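A board for the block set

12/05/2021

The blocks from Estell have been rolling off every surface in the house since August, so I glued up a maple-colored board for them. Raphaël had planks left over from his shelves and let me have them for nothing.

I spread the glue too thick the first time and spent an evening scraping it out of the seams. The second try went better. I sanded the top with 500 grit and then went over it with 1000, probably more than a block board needs, but I like how the grain looks now.
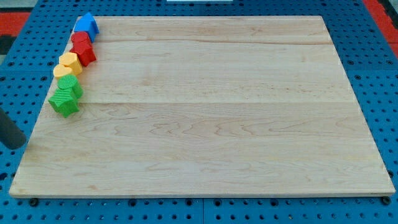 The new board, with blue, red, yellow and green lined up near the edge.

You can still find the seams if you look. Bernadette says I should have matched the planks better. She may be right, but I used what I had.

I haven't put any oil on it yet. Loïc uses a wax from Leblanc on his cutting boards and I may ask him for the end of the tin.

44 shares
3 comments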